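The Long Fingers

Cristian Pacheco had a favourite before the first pick, and everybody at Skavbridge knew it. He'd carried the Samonte up from the loading dock himself, all 700 grams of it, cradled like a newborn wombat. Soft pads, quiet motor, a lovely smooth close. He had been reading about it since August.

"It's going to be magnificent," he told Oduor Athumani, who was on his knees with the hex keys.

"It's going to be a gripper," said Oduor. "Pass me the four mil."

The other contender was the Flutari, and it looked like something you'd use to get a pickle out of a jar. Long metal fingers, no padding to speak of, a manual that had been translated at least once too often. Oduor had a soft spot for it. He wouldn't say why.

They drew up the rules on the back of a packing slip. Same arm, same bin, same bits and pieces tipped in from a shopping bag at the start of each round. A pick counted if the thing left the floor of the bin and stayed up. Loser bought lunch from the Clillano van, and the winner got to choose from the whole menu, including the lamb.

The Samonte went first, and oh, it was beautiful! It closed on things the way a hand closes on a warm mug. Cristian narrated like a cricket commentator. He forgave it the misses out in the open, and he forgave it the long sulk over a cloth that had folded itself flat. What he couldn't forgive was the corners. The body of the thing was simply too wide – every time something skidded up to a wall, the housing met the metal before the pads met the object, and the arm stopped and threw its polite little fault.

"Collision," said Oduor, writing it down.

"A kiss," said Cristian.

"Collision with kiss." He wrote that down too.

By the end of the first day they had 173 tries on the sheet, and the Samonte's column had a great many kisses in it. Cristian went home and dreamed about wall clearance. He was back before seven, and he'd brought coffee for both of them, which Oduor took as an admission.

Swapping the grippers over took most of the morning. There was a cable that wanted to be shorter than it was, and a bolt that rolled under the bench and had to be fished out with a ruler. Then Oduor retaught the wrist, slowly, talking to it under his breath, and Cristian found that he'd stopped wanting it to fail. He was leaning on the rail with his chin on his arms. He wanted to see what those ridiculous fingers could do.

"Ready?" said Oduor.

"Go on, pickle fork," said Cristian. "Go on, you ugly beauty."

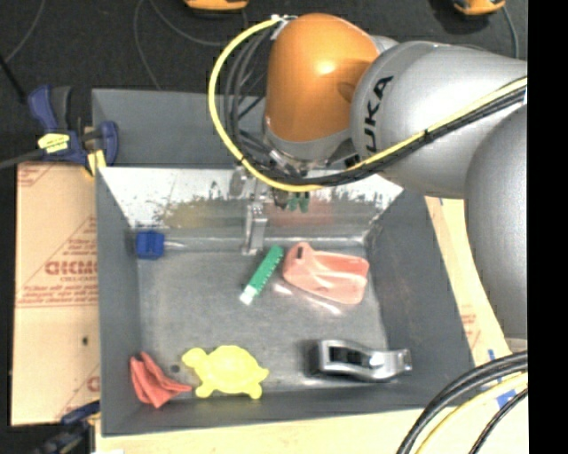 The Flutari's first round was the one they talked about for weeks afterwards, long after the packing slip had gone soft from being folded and unfolded. Reach was the whole story with that gripper, all that thin metal with so little behind it to bump into anything, and Cristian saw it before the numbers did. The orange wrist hung over the bin, the cables looped out beside it, and one long silver finger pointed straight down beside the green stick with the pink scoop lying right next to it. "Not the scoop," Oduor murmured. "Leave the scoop." Cristian was already looking past it, to the little blue block tucked into the far corner, exactly the kind of place where the Samonte had kissed the wall all day. His heart was going like mad. "The block," he said. "Do the block next – please, Oduor, do the block!" And Oduor, who had been thinking about the lamb since breakfast, reached for the controller.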